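Two arms sharing one task board: where to put it, and how to stop the cables snagging

Home and workshop builds > Arms and hands
Asked by Drita Vasić, June 27, 2024
Viewed 2,743 times

I have a two-arm build going in a shared workshop and I have reached the point where both arms move, both hands open and close, and I need something for them to do. I have printed a board of small jobs, all the moving bits in blue and the board itself in white, so the camera has an easy time telling them apart. There is a knob, a few pegs, a pair of little blocks that sit side by side, and a cylinder the size of a battery that should come out of one recess and go into the slot next to it.

The trouble is reach. The right hand can pinch well enough near its own side of the board, but when I ask it for anything past the middle the wrist turns over and the elbow comes up very high. The left one does the same in mirror image. I have moved the board towards me and away from me and it only changes which job fails.

Second problem, the cables from the left arm. They go down to the table and lie on it. So far I have tidied them away before each run, and after a few runs they have crept back to where the board is.

Third, and less important, I am running under coloured light. The other people who use the room in the evening like it dark, so I have one LED strip set to magenta and leave the main lights off. Is that going to hurt me later?

The arms are the Jirell kit, the older version with the open wrists. The controller is the one that came with it. I have no budget for a third arm or a better table.

Blagoje Vidmar

I built the same kit two years ago and had the same thing with the wrist. It is mostly a mounting problem, and you can fix most of it without buying anything.

Start with the bases. The instructions have you bolt them square to the table edge. Loosen them and turn each one inwards a little, then bolt up again. Mine ended up at 24 degrees. After that the forearms come in on a slant and the hands meet over the middle without the elbows lifting. You will need to redo the zero position for the shoulder joints afterwards, or the controller will think it is still pointing straight ahead and will drive the arm into its stop.

Then do the board. These are the steps I would take, in this order.

Step one. Tape the board down with its long side running away from you, halfway between the two bases. Do not screw it down yet. Bring both arms in over it with the power limit at its lowest setting and stop them there. Put the right hand in its pinch and leave the left hand half closed and well up out of the way, past the far corner. What you want to see is each hand able to hang over its own half with room to spare between them.

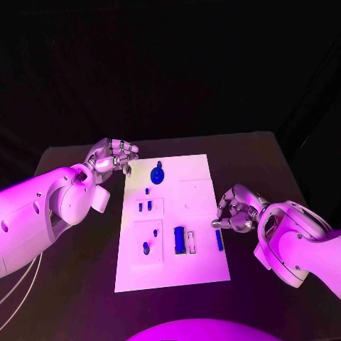

Step two. Go round every job on the board with each hand, slowly, and write down which ones it can get to with the fingertips pointing down. Ignore anything it can only reach sideways, as those will work one day and fail the next. On mine the knob at the far end was fine for either hand and the near pegs were only good for one.

Step three. Give each job to one hand and stick to it. I wasted most of August trying to have both hands able to do everything. If the battery and its empty slot are close together, let the same hand do the whole move.

Step four. Fix the board. Two screws from underneath are enough. Mark round it with a pencil first so that you can put it back in the same place if you have to take it up.

For the cables, bring them off the arm at the elbow and not at the wrist, leave a loop big enough for the full swing, and clamp them at the table edge behind the base. Loose cable on a table will always move. I used the flat clips sold for speaker wire. A bag of 30 from Kostden did both arms with plenty left over.

The open wrists are fine. I looked at printing covers for mine and gave up, as they foul on the housing when the hand rolls.

wastier_bench

Agree with turning the bases in. I got away with less of an angle than Blagoje, but my table is deeper.

On the light: it depends on what you are doing with the camera. If you only find the parts by brightness you may be all right. If you are relying on colour then yes, it will hurt. Blue parts under a magenta lamp will not look the blue you picked on your screen, and a white board goes pink. Anything you set up now will need doing again the first time somebody puts the main lights on. I would get a plain white desk lamp on a bendy neck, point it at the board and shade it with card so it does not bother the others. Lock the exposure on the camera while you are at it.

Also watch for the light falling off towards the corners of the table. With one strip you get a bright patch in the middle and your far pegs can be a lot dimmer than your near ones. Two small lamps beat one big one.

If you want to keep the room dark, hang some black cloth behind the table. It gives the camera a plain background and stops it picking up people walking past.

dimitrov_spares

Get longer fingers. The stock ones are too short for pegs. I changed mine and had no more trouble.

Comment from Drita Vasić

Thanks all. I have turned the bases in and redone the zeros. Of 53 tries at the near pegs with the right hand this evening, only a handful ended with the elbow up. The left one still needs work, I think the shoulder bolt on that side is slipping. The cables are next, I have ordered clips.

I will leave the fingers alone for now. If I change those as well I will not know which change did what.

Comment from Blagoje Vidmar

Check the washer under that bolt. The kit comes with a plain one and it wants a spring washer. Mine slipped until I swapped it.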